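Print this page
E-mail this page

# Ritthorpe Small Items: data card

Version 2 of the card, June 20, 2021

## Summary

Ritthorpe Small Items is a set of short demonstrations recorded with a hand-held gripper. The person holding the gripper does a simple tabletop task, and a camera on the tool records what the fingers are facing. The set was made to test one question: does a policy trained on hand-held demonstrations do better on thin, light objects when the starting position of the gripper is varied on purpose?

The set holds 513 demonstrations across 9 tasks. It was collected at the Ritthorpe site and checked at Vimville. The training code lives in a separate repository called Platutwood, and the version tag you need is given under "Using the data".

## Why we made it

Our earlier set used blocks, cups and small boxes. Policies trained on it did well on those objects and badly on anything thin. When we went through the failed runs, most of them went wrong before the fingers closed. The gripper came down beside the object, or above it, and shut on nothing.

In the earlier set nearly every demonstration began with the object in the middle of the view. People holding a gripper do this without thinking. They line the tool up first and then press record. The policy had therefore seen very few examples of the long sideways approach, and it had little to go on when the target was small and off to one side.

For this set we asked the demonstrators to start recording from wherever the tool happened to be, with the fingers open, and to let the object sit well away from the centre. We call this the wide start. A matched part of the set uses the old centred start, so the two can be compared.

## Contents

Each demonstration is a folder with the following:

- `video.mp4` -- the view from the tool
- `pose.csv` -- position and rotation of the tool, one row per video frame
- `width.csv` -- distance between the fingers
- `meta.json` -- task name, start type, table surface, lighting note, pass or fail

The tasks are picking one swab from a tray, returning a swab to a tray, picking up a flat washer, moving a paper strip, standing a short tube upright, sorting two lengths of stick, lifting a lid by its edge, sliding a card to the table edge, and placing a cap on a tube.

Failed attempts are kept. They carry `"result": "fail"` and are left out of the default training list. Please don't delete them from mirrors of the set, as the evaluation script reads them when it builds the failure table.

## Collection

Demonstrators had a practice session before their first recorded run. They were told the task, the start type and which hand to use. They were not told how fast to move. Runs in which the tool was knocked against the table were recorded again, and the first take was kept as a fail.

Lighting was left as it was on the day. We did not try to even it out between sessions, and the lighting note in `meta.json` is a single word typed in by the demonstrator, so treat it as a loose guide.

Tool position comes from the Furukawa tracking module, which is our own code and is included in Platutwood. It drifts when the camera sees a large plain surface for a long time. Segments with drift above the limit are marked in `pose.csv` with a 1 in the last column. There are 123 demonstrations with at least one marked segment. Most are usable after the marked rows are dropped.

## Method in short

The policy takes the last 6 video frames and the finger width, and gives back a short run of tool movements. Nothing else goes in. There is no object detector and no depth input. We trained the same network twice, once on the centred starts and once on the wide starts, with equal numbers of demonstrations in each.

Both were then run on the bench arm with the same fingers that were used for the recordings. Trays and objects were set out by a second person who did not know which policy was loaded.

## Results

The wide-start policy was better on every task where the object was thin, and the gain was largest on the swab tasks. On the lid and cap tasks the two policies could not be told apart. On the card task the centred-start policy was slightly ahead. We think this is down to the card being large enough to fill the view from either start, but we have not tested it.

Pale objects in pale containers remain the hardest case for both policies. The swab tray is the clearest one in the set: the tips are close in colour to the tray, and the tray is close in colour to the table.

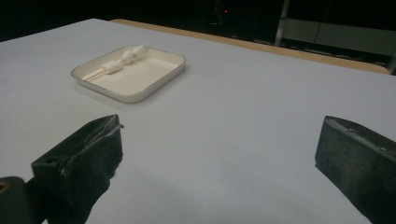

*Wide start, swab task. Fingers open, with the tray ahead and to the left and two swabs inside it.*

In runs like these the wide-start policy usually found the tray first and then slowed down over it. The centred-start policy tended to go straight down from where it was. When it did reach the tray it often closed on the rim.

We also tried adding random colour changes to the video during training. This helped a little with the washer and made no clear difference to the swabs. Those runs are in the `colour` branch, and the branch will not be kept up to date.

## Known problems

- Two swabs lying side by side are sometimes picked up together. The task counts this as a fail, and demonstrators did not always mark it as one. We corrected the labels we found.
- Finger pads wear over time and their edges fray. Pad condition is not recorded in `meta.json`.
- The paper strip task was recorded in a single session and should not be used alone to judge anything.
- All the tables are plain. We would not expect a policy trained only on this set to cope with a patterned cloth or a cluttered bench.

## Using the data

Check out Platutwood at tag `rsi-2` and run:

`python prepare.py --set ritthorpe --start wide`

Change `wide` to `centred` or `both` as needed. The script drops the marked pose rows by default. Pass `--keep-drift` to leave them in.

The set is free for research and teaching. Commercial use needs written permission from the Ritthorpe site. A further release is planned for December -- it will add pad condition and a second tray colour, and the folder layout will stay the same.

Print this page
E-mail this page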